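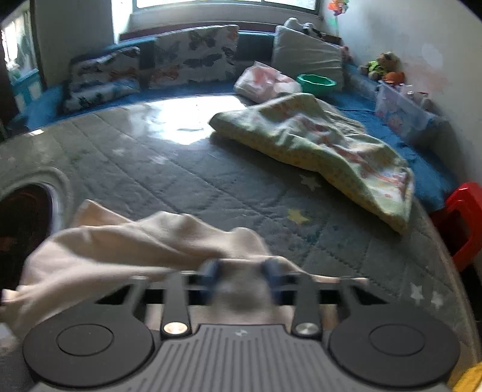 Re: [savwood-list] Washing the quilted mat and cushions

Sent: March 15, 2020

On the list, a Daltwood member wrote:

> We have a gray quilted mat in the window seat, diamond stitching with
> little stars. It's too big for our machine. Has anyone washed one like
> this at home, or is it a job for the laundromat? Also, do you do the
> cushions at the same time or separately?

We have a gray one with stars too, and I do ours at home, in the tub. The laundromat on Skamard Street will take it in the large machine, but the last time I used that one the stitching pulled in two rows and I had to go over it by hand.

What I do:

Clear everything off first. In our case that means the two butterfly cushions, the plain gray pillow, the green blanket and the stuffed animals. The animals go in a pillowcase and get washed on cold, except for any with a music box inside.

Shake the mat outside. Then wipe the spots with a damp cotton cloth and a little dish soap before it goes in the water. I use an old cream-colored one. A colored rag left a stain on ours in November and I never got it all out.

Fill the tub with cool water and 100 ml of liquid detergent. Push the mat under, leave it for an hour, drain, and rinse until the water is clear. Don't wring it. Roll it up and lean on it.

It takes two days to dry over a railing. Turn it once. If your window gets strong sun, watch the colors. The upper part of ours gets most of the light.

Cushion covers I do separately, inside out, with the blanket. The pillow gets its own load.

For small things like bibs and the wiping cloths, a plastic basin is enough. Ours is green and mostly lives on the mat.

On the bench itself, the blue upholstery doesn't come off. Vacuum it and use the Dierckx foam if you have some. The hardware store has it on aisle 8.

If anyone has a way to get the mat dry faster in winter, please post it.

Savwood list, message 1371
To unsubscribe, reply with "remove" in the subject line.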